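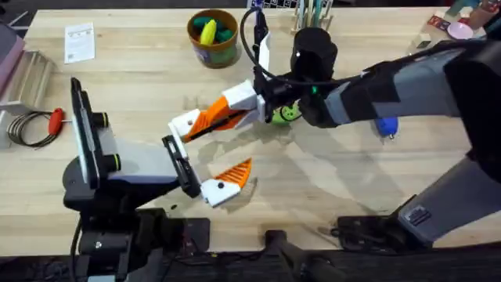
**Drurkach Workshop Notes, No. 6**

# Cleaning and Re-oiling a Light Wood Tabletop

Pale wood shows everything: pencil, rubber marks, and the gray film that builds up wherever people lean. These steps are for bare or oiled solid wood. If your top has a lacquer or varnish on it, stop after the cleaning section.

## What you need

- Two cotton cloths and a soft brush
- Mild dish soap
- 300-grit sandpaper and a cork block
- 50 ml of clear hardwax oil (we use Kettani clear)
- A flat white pad for spreading the oil

## Cleaning

Take off the small things first, especially anything with a metal clip or a hard edge. A steel clip left on damp wood can leave a black spot that goes deep into the grain. Anything bolted to the table can stay, but work the brush in close to the base.

Brush off the dust along the grain. Wring a cloth out in warm soapy water until it stops dripping, then wipe the whole surface, including the parts that look clean. Go over it again with plain water and dry it right away with the second cloth. Leave it overnight before sanding.

Pencil comes off with a white eraser. For tape residue, use a little of the oil on a rag and rub in small circles.

## Sanding

Wrap the paper around the block and sand with the grain, using light pressure. Don't stop at the stain. A spot sanded by itself will take the oil differently and show up as a pale patch, so carry each stroke the full length of the board. Vacuum, then wipe with a dry cloth.

## Oiling

Pour a little oil at one end and spread it thin with the pad. Work toward the other end without going back over areas that have started to set. Wait 15 minutes and wipe off whatever is still sitting on the surface. Wet-looking streaks at this point will dry sticky.

Lay used rags flat outdoors to dry. Oily rags can catch fire if they're balled up in a trash can.

Let the table sit 2 days before putting anything heavy on it. Jiahui Tang does hers every August with the windows open. A table in daily use may need a coat every 6 months.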